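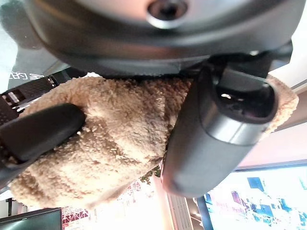
Looking after fleece, sherpa and other pile fabrics

Fleece is cheap, warm and dries overnight, and most households have more of it than they think: throws, dressing gowns, slipper linings, dog blankets, the inside of a winter coat. It also goes flat and hard if it is washed with the towels. These notes are for the polyester kind. Wool pile and real sheepskin need different handling and are covered on their own page.

Before washing

Shake the item outdoors. Hair and crumbs that go into the machine with curly pile come out wound into it. If there is a lot of pet hair, put on a damp rubber glove and stroke in one direction, then pick off the rolls of hair as they form. A lint roller is fine on smooth fleece but poor on sherpa, where it lifts only what is sitting on the top.

Close zips and press studs. Turn coats and dressing gowns so that the pile is on the inside. Throws can be folded once with the pile facing in and held with a couple of large safety pins.

Keep towels, flannelette and anything else that sheds out of the load. Jeans are best left out too. Their rivets and zips rub the loops into clumps that do not brush out.

Washing

Thirty degrees, a synthetics or delicates programme, and a slow spin. Use liquid and use less than the bottle says. Powder can lodge at the base of the pile and leave it feeling gritty. We have used Pludent liquid for years, half a capful for a double throw, and the supermarket ones do just as well.

No fabric softener. It coats the fibres, which then lie down and stick together. If a throw has already had several washes with softener and feels waxy, run it through once with no detergent and a small cup of white vinegar in the drawer. It may need doing twice.

Fill the drum no more than half. A big throw should have the machine to itself.

Drying

Hang it over two lines or an airer with the bars spread, so that air gets up the middle. Shake it hard when it is half dry and again when it is nearly there. This does more for the texture than anything you can buy. Keep it away from radiators and the front of a stove. Polyester pile that has been too hot goes shiny at the tips and stays that way.

Tumble drying is possible if the label allows it, on the lowest setting, for ten minutes at most, to finish off something already nearly dry. Clean the filter afterwards.

Bringing back flattened pile

Wait until the fabric is completely dry. Use a soft pet slicker brush or a clean nail brush and work in small patches, lifting with short flicks. Hold the fabric taut with the other hand. Go over each patch against the lie first and then in every direction. Seat cushions and the collar of a coat take the longest.

Bobbles come off with a battery fabric shaver on smooth fleece. Do not use one on sherpa, as it takes the loops with it. Snip individual bobbles with small scissors instead.

Marks

Mud: let it dry, brush it off, then wash.

Tea and coffee: blot, then dab with cool water and a drop of washing-up liquid. Rinse by dabbing with a clean wet cloth.

Candle wax: put the item in a bag in the freezer for an hour, crack the wax and pick it out. Do not iron it through brown paper, which is the usual advice and works on cotton. It will melt fleece.

Grease: cornflour, left on for an hour, then brushed out. Follow with washing-up liquid before the wash.

Chewing gum: as for wax.

Working on a glass table

Small repairs and brushing are easier on a hard surface, and glass wipes clean of fluff with one pass of a damp cloth. It does scratch. Put a tea towel down before you lay out scissors or anything with a metal zip, and shake the towel out between jobs. 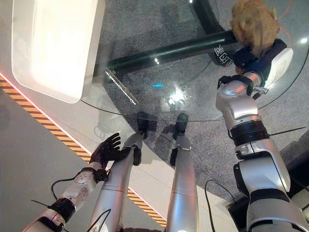 Clear glass top, grey speckled carpet beneath.

For the glass itself, a spoonful of vinegar in a jug of warm water and an old cotton pillowcase. Do the underside as well, especially near the rim, where fingers go when a table is moved. Dry it at once with a second cloth. Paper towels leave fluff.

Speckled carpet hides what falls on it, and that includes pins. Run a magnet over the floor after any sewing. Loose fibres can be raked up with a window squeegee pulled towards you in short strokes, then vacuumed.

Storing

Wash before putting away. Moths do not eat polyester but they will go for food spilt on it and for any wool kept next to it. Fold loosely and put throws at the top of the pile, with nothing heavy over them. Vacuum bags save space and flatten sherpa badly. If you have no other room, open the bags in early December and give everything a day over the banister before it is wanted.

Readers' additions

Natalia Manríquez writes that an old throw cut into squares makes good polishing cloths for shoes. Zigzag the edges first or they will shed.

Another reader lines the cat's box with offcuts and washes them inside a tied pillowcase, which keeps the hair out of the machine.

Several of you asked about slippers. Stuff them with a dry flannel, wash by hand in cool water, and change the flannel after an hour. Allow two days to dry.

Page last revised March 28, 2022. The section on candle wax was rewritten.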